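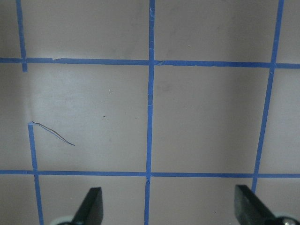

*Squares laid out in blue painter's tape.*

**Cusi Bean Library: progress report to the Vindska Fund**
6/14/24
Prepared by Wilson Puma

We have had a very good spring, and I'm glad to be writing this one! When I sent you the March update we were still waiting for seed from half our growers and the cold room was a cold room in name only. Both of those are behind us now.

**Seed in the library**

The library holds 33 bean varieties, all of them cleaned, dried and labeled. Most are pole beans that families in the valley have kept going for a long time, and a few came with stories that we have written down and filed with the seed. My favorite is a small speckled one that Renato Pangilinan's aunt grew along a chicken fence (he swears the chickens never touched it). We had it down as lost in last year's report, then a jar of it came to us in April, and it is up and climbing on strings in the trial garden as I write.

We have filled and sent out 2,305 packets under this grant. Requests are still coming in faster than we can fold envelopes, especially for the dry soup beans. Schools asked for more than we planned, so we moved part of the printing money into postage, as agreed with Bendik Eide by phone. The change is shown in the budget sheet.

**Germination tests**

Ctibor Doležal rewrote our test sheet over the winter and it is so much better. Every lot now gets its own line with the harvest year, the grower, the test date and the sprout count on two separate days, and the old habit of writing notes in the margin has mostly died out. Eight lots came in below our cutoff. Six of those were old seed and we have already replaced them from fresher stock. The other 2 are varieties with only one grower each, so we kept every seed, planted what we could under cover, and will hold the harvest back from sharing this year.

**Cold room**

The new cooling unit, a Zinon, is in and holding steady. It was late by a month and the first door seal leaked, which cost us a return visit, but the supplier covered that. Humidity is still a little higher than we want after the door has been open for a long packing day. We would like to try a second tub of drying beads before asking for anything bigger.

**Grower visits**

Jhair Grajales has been driving out to see growers, and the visits have done more than any mailing we ever sent. People walk him down the rows, show him what crossed with what, and send him home with squash. He has also sorted out two cases where the same bean was in our catalog under different names. We are keeping both names in the listing so nobody's grandmother gets left out.

**What's behind schedule**

The printed catalog. The text is done and proofread, but the drawings are only partly finished, and we'd like to move the print date to the fall. The online list on Vereo is current and covers everything in the library.

**Next**

Picking starts in August for the early beans. Before then we need to finish the drying racks, train the summer packers on Ctibor's sheet, and send isolation distances to the new growers. I will include the first harvest weights in the next report, along with the speckled bean, chickens permitting.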